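### 3.2 Shelf and floor surface

The display task used a two-tiered oval shelf, pink, with light wooden dowel legs. It stood directly on a gray marble-patterned panel toward the upper left of the floor area, which left open ground in front for items not yet placed. Layouts were drawn from the Minia set, 142 in total, of which 129 were kept after duplicates were removed.

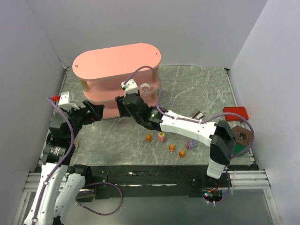

**Figure 2.** Two-tiered shelf with a white and red figurine on the middle tier; other toy figurines are spread over the floor.

A figurine was scored as shelved when its whole base rested on a tier - leaning pieces were scored separately. Position along the tier was recorded as left, centre or right, following the Altinton scheme. Colour was not used as a sorting rule in this part of the study; it is taken up in Section 4.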